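Speaker notes: Floor-level storage in small bedrooms
Saturday, November 9, 2019
Farzana Dogar, Heffernan Housing Support

Slide 1. Title. Leave up while people sit down. Thank Jae-in Kwak for the room booking. Mention that handouts are at the door and that the measuring sheet is on the back page.

Slide 2. Scope. This talk covers the strip of floor beside the bed and the space under it. It does not cover closets. Clem Treloar has closets after the break. Say so early or the first three questions will be on closet rods.

Slide 3. What ends up on the floor. Three groups: things used at night, things used in the morning, and things with no assigned place. The first two can stay near the bed if they have a container. The third group goes back to the sorting stage. Do not buy containers for the third group.

Slide 4. Clearance. The Savenmont apartments have bedrooms where the walking strip on the open side of the bed is under 900 mm. Measure from the outermost fabric, with the bedspread hanging as it normally hangs. A thick quilt adds depth at the side. People measure from the mattress and get a figure they cannot use. Pause for the sheet. Let them find the line where this goes.

Slide 5. Open boxes. An open box with no lid is the default for daily items. A shoebox is an acceptable size. Rigid sides, flat bottom, light interior so that small things show up. One layer deep. If an item has to be lifted to reach another item, the box is too full or the wrong items are in it.

Mixed contents are fine at this size. Wipes, a tub of cotton pads and a soft toy can share a box if they are used in the same spot by the same person. Sorting by material is a common mistake. Sort by where the hand is when it reaches. 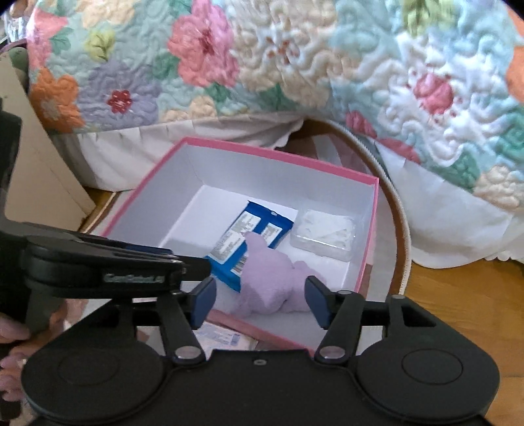 Slide 6. Bed skirts. Two positions on this. Edivaldo Portela's is that a skirt hides the under-bed area and the area then gets ignored. Mine is that a skirt is acceptable if the containers behind it slide out without catching. Ruffled fabric that reaches the floor will catch on a handle or a rough corner. Test with the container full. If it catches, raise the hem or change the container. Dust the hem when the floor is done.

Slide 7. Round items. Round baskets, trays and hoops lose space against a straight bed frame. Flat ones can lean, but check that they do not roll or slide into the walking strip. Deep ones belong in a corner.

Slide 8. Labels. Skip for open boxes. Use for anything lidded or pushed under the bed. Write the contents on the short end that faces out. Skaleo tape was fine on cardboard in the June session and peeled from fabric bins.

Slide 9. Maintenance. Once a week, lift each box, wipe the floor under it, put it back on the same spot. Remove empty packets. Takes 8 minutes with 2 boxes. If it takes much longer, return to slide 3.

Slide 10. Questions. Umesh Mathur will carry the microphone. Repeat each question before answering it. Known one: plastic or cardboard? Cardboard for a trial month, plastic once the size is settled. Finish by the break so Clem can set up.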